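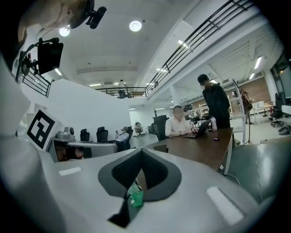 Small shops get a gentler way to move house online

If you have ever moved a website from one web address to another, you will know the sinking feeling that comes a week later, when the visitors who used to find you through a search simply stop turning up. Sundix, the little web tools company in Grastthorpe, has spent a good part of the winter on that very problem, and this March it released Grillen, a redirect checker meant for people who run their own sites and would much prefer to be doing something else.

Grillen reads through the old site, makes a list of every page it finds, and then looks at the new one to see where each of those addresses now leads. Pages that end in an error are put at the top of the list, along with the ones that bounce through two or three stops before they arrive anywhere. You can fix most of them right there, or save the whole list and send it to whoever looks after your hosting (a kindness to them, believe me).

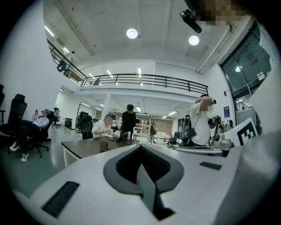 Photo: Sundix

Evangelia Sarantis, who leads the project, says the idea came out of a move that went badly for a customer she was very fond of. Mavromatis, a family business selling olive oil and kitchen goods, changed its shop software last year and lost sight of 43 product pages along the way.

"They were lovely pages, with recipes and everything, and some had been linked to for years," she told us over the phone. "All of that was still out there, pointing at nothing. We put it right by hand, one address after another, and by the end of the evening I had decided I was never going to do it that way again."
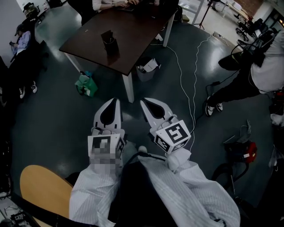
A hand-held gripper with two white fingers, with a dark brown table beyond

The free version checks sites of up to 3000 pages, which ought to be plenty for a bakery, a club or a good-sized blog. Larger sites will need the paid plan, priced at 10 dollars a month, and that one also runs a fresh check every night and sends an email if something has gone missing. Both versions work with any site that can be reached in a browser, so it makes no difference what yours is built with.

There are still a few gaps. Grillen can't yet read pages that sit behind a login, and image addresses are left out for the time being, though Sarantis hopes to add those before the summer. The menus come in 6 languages already, and she would be very glad to hear from anyone willing to help with more.

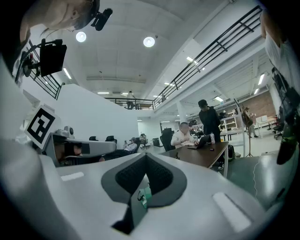 White gripper body with a V-shaped finger pad; square marker at left

People who already have a Sundix account will find Grillen in their dashboard the next time they sign in. Everybody else can register on the company's site with an email address, and no card is needed for the free version. A short guide to planning a move, written by Sarantis herself, is there to read as well, and she suggests going through it before you touch a single setting.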